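So I finally gave in and made my own iced tea syrup, after paying way too much for it all December at the little cafe on Makris Street. My neighbor Sudheer Kamath swears by equal parts sugar and strong black tea, simmered 12 minutes, lid off. I went a bit longer (I like it dark!) and the whole kitchen smelled like a bakery.
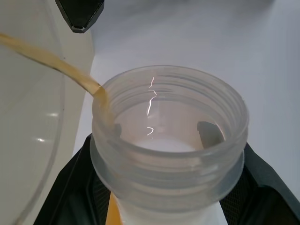 Anyway, the lemon question. My sister puts the peel in at the start and I think it goes bitter, so mine goes in once the pan is off the heat, and then I fish it out before I forget. Two spoonfuls in a tall glass with cold water is plenty for me. My husband takes four and calls it weak. Next batch is getting ginger, if I remember to buy any.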